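工作记录 收桌组
2022年7月24日

上午继续做“收桌”。夹爪还是手持那把黑的，指面贴蓝色网纹垫。桌上老样子：印蓝花的桌布，一只躺倒的红纸杯，揉成团的塑料袋，还有一团粉红色的塑料。任务单上写的是“日常餐后杂物”，我家餐后要是只剩这几样，我妈会放鞭炮。

定额没变，一班100条，超时的、手抖的、夹空之后装作没夹空的，都不算。昨天我交上去的审核通过81条，剩下的退回，理由栏统一写“动作不自然”。我收了三十年自家的碗，头一回知道自己收得不自然。

说正经的。纸杯侧躺的时候，从杯口那头夹容易把杯沿压扁，从中段夹又容易滚。我现在的办法是两片垫子张到最大，先压低手腕，再慢慢合，合到杯壁稍微往里陷就停。手上没有触感，全靠眼睛看杯子变没变形。新来的同事别学我上个月那样使劲捏，捏扁了好几只，领料单是我签的字。

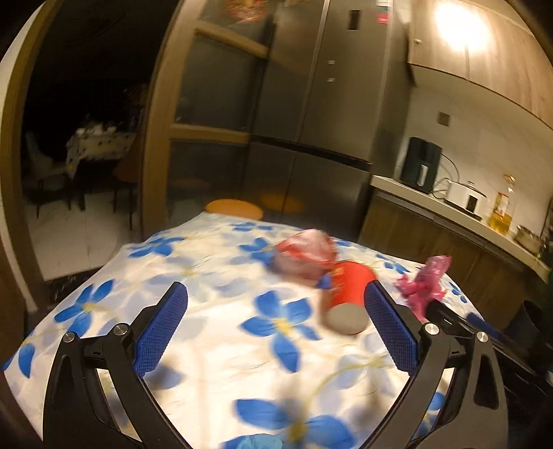

塑料袋反而省心，随便哪里都能夹住，麻烦在松手。袋子会挂在垫子的网纹上，夹爪张开了它还跟着走，要抖一下才下来。抖一下算不算“自然”，问过Kelemen那边的审核，回复是“视情况而定”。我把这五个字抄在白板上了，以后凡是问我几点下班的，也这么答。

中午Jolán Kocsis过来讲了半小时，主题是Ganavix十一月上线以后岗位怎么调整。要点记一下，没来的人自己看：

一、Culosau那边的食堂先上2台，只收桌，不洗碗。
二、收桌的同事不裁，改叫“桌面监护员”，工资不动，胸牌重新做。
三、监护员要站在旁边，机器停了按一下绿键，停两次以上填表。表有两页。
四、我们组做满800小时以后去哪儿，没讲。问了，说下次讲。

散会后食堂来旁听的两位阿姨留下来试夹爪。其中一位拿起来就夹，袋子、杯子一口气收完，比我快得多，手腕一点不僵。我问她有什么诀窍，她说桌子不就是这么收的嘛。我把她那几条录进去了，署名写的是她，审核要是再退回“不自然”，我打算亲自去Kelemen坐一坐。

她倒问了我一个问题：机器学会了她的手法，那她站在旁边看什么？我说看绿键。她想了想，说那还不如给她一把椅子。这条我写进建议里了，措辞改成“监护工位应配备坐具”，不然递不上去。
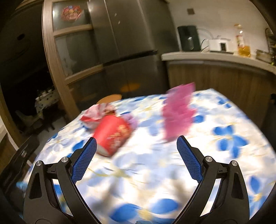 下午效率一般。三点以后手臂酸得厉害，速度一快，画面就糊，糊得多了整条作废。按以前收碗的标准，快是好事；现在快要扣条数，慢也要扣，得收得像一个不赶时间的人，可是班次表是按赶时间的人排的。Jolán说这个矛盾她知道，会跟Prustier提，他们管排班软件。我信她会提。

另外建议把粉红色那团单独列一类。它又薄又皱，垫子合上的时候常常只咬住一个尖角，提起来半截拖在桌布上。我试下来，先从侧面往中间拢一下再夹比较稳，多花两三秒，成功率明显好。拢的动作算不算违规要先问清楚，别一组人各拢各的，最后一起退回来。

夹爪铰接处的螺丝班前检查一遍，登记本挂在门后，别再用“正常”后面画省略号的方式一路签到底。看得出来是同一支笔一口气画的。

明天要做的：
问审核，抖袋子和拢塑料到底让不让。
领纸杯，这次请别人签字。
把阿姨那几条调出来，大家照着练。
椅子的事，再递一遍。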